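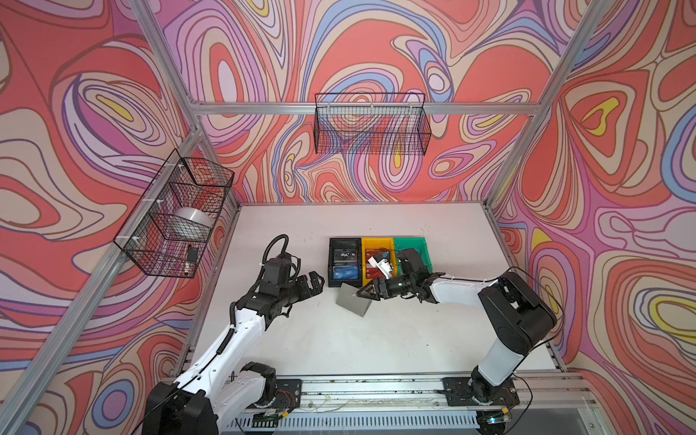 Werkstudent (m/w/d) Greifervergleich, 40 Stunden im Monat

Für die Versuchsreihe Urkeck suchen wir bei Arnov am Standort Cimthorpe Verstärkung im Prüflabor. Verglichen werden mehrgliedrige Greifer an zweiarmigen Zellen. Testobjekte sind unter anderem Karten in Kunststoffbehältern, Klebebandrollen und flache Metallplatten.

Aufgaben:
Aufbau und Rückbau der Prüfszenen nach Plan
Teleoperation beider Arme, Protokollierung von Fehlgriffen
Wechsel der Greifer einschließlich Kalibrierung
Auswertung der Messreihen in Python — bisher liegen 982 Greifversuche vor, geplant sind über 2.000

Voraussetzungen:
Studium der Mechatronik, Informatik oder eines verwandten Fachs
Sicherer Umgang mit Linux, Grundkenntnisse in ROS 2
Englisch in Wort und Schrift

Die Stelle ist auf sechs Monate befristet, eine anschließende Abschlussarbeit ist möglich. Fachliche Rückfragen beantwortet Birutė Luik.

Bewerbungen mit Lebenslauf und Notenübersicht bitte bis 11. Juni 2025 an Jurgita Šimkus, Kennziffer 889. Ein Anschreiben ist nicht erforderlich.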